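Reusing boxes for shipping dishes, how bad is too bad?
Forum > Selling and Shipping > Packing

dmariepots
Joined July
I sell secondhand dishes, mostly Tristetti stoneware, and I go through a lot of boxes. I've been saving every one that comes to the house and asking at the liquor store too. Last month I had two plates arrive cracked, both in reused boxes, and the buyer of one of them said the box was "garbage." I refunded her. Now I'm wondering if I should just buy new. A bundle of 25 from the place near me isn't cheap once you add tape and paper.
What do you all look for before you reuse one?

tpaquette
I've sent 1,306 orders and most went out in used boxes. Corners matter most. If a corner is soft when you squeeze it, recycle it. Old labels have to come off or get covered completely, barcodes too. I had a package go back to the warehouse it first came from over an old barcode.

Rurnura_Ignacio
Disagree on dishes. Used is fine for clothes and books. Cardboard loses strength every time it gets stacked or damp and you can't always tell by squeezing. I buy new double wall for anything breakable and figure it into the price.

tpaquette
You're paying for double wall on a $12 plate?

Rurnura_Ignacio
On a $12 plate I wouldn't bother shipping it. I sell them in sets.

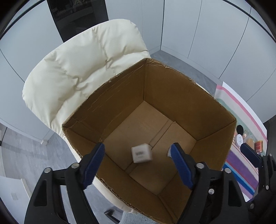
constanza_e
My rule is to look at the bottom before anything else, then the walls, then the top. People throw boxes out over the wrong things. Torn paper along the top rim, like on the one in my picture, doesn't worry me much if the walls are straight, and I'd put a mug in a box like that after taping the rim down. What I do care about is the seam where the bottom flaps meet. I run three strips on the outside and one inside, and then I push down on it with my palm. If it gives, it goes in the recycling.

dmariepots
OK, I've only been putting one strip on the bottom. Both of the cracked plates were packed flat, if that makes a difference.

Rurnura_Ignacio
It makes a big difference. Plates go on edge, like records. Flat plates take the whole hit in the middle when the box gets dropped.

tpaquette
Agree with Ignacio on that one. On edge, two inches of paper under them and on all sides. Shake it when it's closed. If you hear or feel anything move, open it and add more.

ivana.a
I'd tape the torn rims too, but I wouldn't sell out of one. Buyers leave reviews about how the package looks. I got three stars on a Mavromatis pitcher that arrived perfect, and her only complaint was the box. It may be unfair but it cost me.

constanza_e
I put a line in my listings that says I reuse packing materials. Haven't had a complaint in the 400 orders I've sent with that in there.

ivana.a
Might try that. Where do you put it, top or bottom of the listing?

constanza_e
Bottom, right after the measurements.

Rurnura_Ignacio
Still say new for stoneware. Zatwood sells seconds with misprinted sides, I paid $33 for the last bundle and they were all solid. You have to pick them up before 4 pm though.

dmariepots
That's less than I was quoted. I'll get a bundle of those for the plates and keep the used ones for mugs and small bowls. Going to repack the four orders I have sitting here tonight, on edge this time. Does anyone know if the Zatwood ones come in 14 inch?

Rurnura_Ignacio
12 and 16 when I was there. Get the 16 and fill it.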